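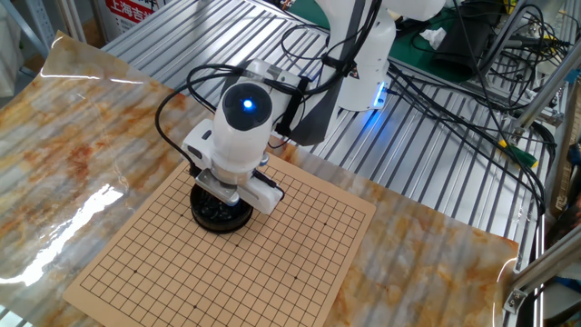
Torben Reinholz

I keep getting told that Go will fix my concentration. My brother-in-law swears by it, a man at the Flornum library swears by it, and last August somebody handed me a leaflet saying that studying the game "rewires the brain for deep focus." I've been playing for 4 years now. I lost my car keys twice this month.

So let me say what I think is going on, and you can take it or leave it.

First, the people making the claim are mostly people who already like sitting still. The regulars at our club in Zedness were quiet, patient types before they ever picked up a stone. One repaired clocks. Another read tax law for fun. You can't take a room like that and credit the board game for it, any more than you can credit basketball for making people tall. The restless ones try a few evenings and drift off, and then they aren't around to be asked.

Second, the evidence. I asked the leaflet man where the claim came from and he sent me a link to a page that linked to another page, which quoted a study I never managed to find. I did find a summary of something similar. It had 30 children in it, no comparison group that I could see, and the children were tested on puzzles a lot like the ones they had been practicing. Well, sure. If I practice parallel parking all summer I'll get better at parallel parking. I wouldn't expect it to help my French.

What I'd want to see is whether anyone gets better at something dull and unrelated. Filling in forms. Listening to a spouse. My own results there are poor, and I have a witness.

I spent real money finding this out, too. There was a course called Siltunitz, all online, which promised "strategic calm" and sent a message every morning at 6:30 asking how mindful I felt. I did the exercises. They were ordinary beginner problems with a picture of a pond behind them. I quit in the second month and felt calmer right away, mostly because my phone had stopped buzzing at 6:30.

Compare that with the one book that did me any good, a secondhand problem collection by somebody named Sekiguchi with no introduction at all. It makes no promises. It has roughly 2000 positions, and the answers are in the back, and a previous owner has penciled in wrong moves on a good many of them. I work through a page with my coffee and get most of them wrong myself. I have become a bit better at Go. That seems a fair return on the price of a used book.

My brother-in-law says I'm missing the point and the benefits are "subtle." Subtle is a handy word. I noticed he said the same thing about the magnets in his shoes.

I'm not quitting. I like the corner fights, I like the sound of a stone going down, and I like losing by 2 points to the clock man and walking home annoyed about it — annoyed in a way that takes my mind off work. If you want to learn, come along and learn. Just don't bring the leaflet.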